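I got Shahla Najafi on a call for what was meant to be a quick chat about the Olley and Flikeo deal, and we ended up talking for an hour (my fault, I kept asking about puzzle games!).

If you missed it, Olley makes those wooden marble-run sets, and Flikeo is the studio behind Tsikata, the co-op puzzle game my niece won't put down. The two are teaming up on a line of physical sets based on the game, with the first 2 boxes due in November. Najafi is running the project on the Flikeo side.

"We'd been asked about toys before," she told me. "Mostly plushies. I love a plushie, but our game is all about building stuff, so a thing that just sits on a shelf felt weird to me."

The bigger box has 21 levels you can build at home, each one matched to a level in the game. I wanted to know if you need the game to enjoy the set, and she said no right away. Each box comes with a code for a bonus chapter, but the booklet works by itself.
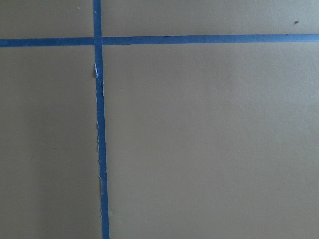 Players have been less sure about that code, and Nurent wrote on the Flikeo forum that locking a chapter inside a toy box is rough on anyone who already paid full price for the game. That thread was up to 2,131 replies when I looked, so I brought it up.

"Yeah, I read it. I read way too much of it," Najafi said, laughing. "The chapter goes on sale separately in the spring. We should've put that in the announcement."

She wouldn't give me a price for either box, though I tried twice. She did say that 3,771 people signed up for the early test group, way more than they had sets for, and that the marble lift got redesigned after parents complained about the noise.

"It's still loud," she said. "It's a marble lift."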